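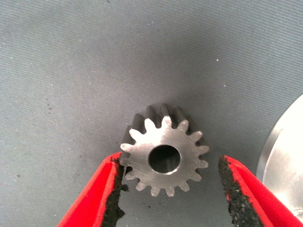
The procedure for an attempt was written on a card taped to the bench, and Emese Farkas had stopped reading it in her first week. Place the part. Step back to the handles. Press the pedal, perform the pick, set the part down in the target area, release, press the pedal. Say whether it was good or bad. Reset.

One attempt took 35 seconds if nothing slipped. The quota for a shift was 98 good ones.

The part this month was a small helical gear, steel, with a plain bore. It went into a pump made by Partanen, and Partanen wanted an arm that could take gears from a loose pile and load them on a spindle. The arm could not yet do this. For now it copied whatever Emese's hands did on the handles, and the copy was kept. When there were enough copies, Pentti Manninen would train the model in the room upstairs, and the model would be called Olska, like the three before it, with a number after it.

"Vary the approach," Pentti said on Monday. He had a printout. "You come in from the left nearly every time. Olska has learned that gears are approached from the left."

"They're easier from the left."

"The model doesn't know why you do it. It only has the fact that you do."

She varied the approach. From the right the fingers met the teeth at a worse angle, and the pads rode up over the flanks before they closed. She said "bad" for two attempts and "good" for the third. By mid-morning she had a method for the right side, which involved coming in low and pausing just before contact. She wrote it in the shift log under Technique, where nobody on the other shift had yet written anything.

The other shift was Nahom Gidey. He worked from two in the afternoon until ten at night, and she met him for a few minutes at the changeover. He had repaired watches before this, and he handled the gear as though it might have a price on it. His attempts were slow. Pentti had spoken to him about it.

"He says the pauses are noise," Nahom told her, hanging up his coat. "He trims them out."

"What do you do in the pauses?"

"Look at it."

On Tuesday, after her shift, she opened the replay tool, which operators were allowed to use for checking their labels. She watched ten of her own attempts and ten of his. The wrist view showed the gear, the cloth and the two red fingers, and it gave no sign of who was at the handles. All the same she could have sorted them. Hers went straight down. His stopped a little above the part, turned a few degrees until the pads lined up with the slope of the teeth, and then closed. In his set the gear did not rotate on contact. In hers it rotated on seven attempts out of ten, and she had called all seven good, as the card allowed.

She went back through the log for the definition. Good: the part is in the target area and was not dropped. It said nothing about rotation.

She took this upstairs. Pentti listened with the printout in his hand. Then he opened the trimming script and read it for some time.

"The turn happens during the pause," he said.

"Yes."

"So I've been cutting out the turn."

"You've been cutting out the part before the turn, and some of the turn."

He looked at the number of attempts already processed, which was large, and closed the window. Tuulikki Hirvonen, who dealt with Partanen, asked from the next desk whether this would affect the April delivery. Pentti said that it would. She asked by how much. He said he would have to restore the raw recordings, and that depended on whether they had been kept.

They had been kept. It took 13 hours to bring them back from the store, and during that time the arm stood with its fingers open and the gear under it, and Emese cleaned black crumbs off the other cloths with a strip of tape.

A new card went up on Thursday. It had one more line than the old one, between Step back and Perform the pick. The line said: Align to teeth. Pause is permitted.

Nahom read it at the changeover with his coat still on.

"Permitted," he said.

"I asked for 'required'. He said he'd want to see the figures first."

He nodded, put the gear on the cloth, moved it slightly with one finger, and stepped back to the handles. Emese stayed for his first attempt. The arm came down, stopped above the part and turned a little. She waited with it. Then the fingers closed and he said "good", and she went to get her bus.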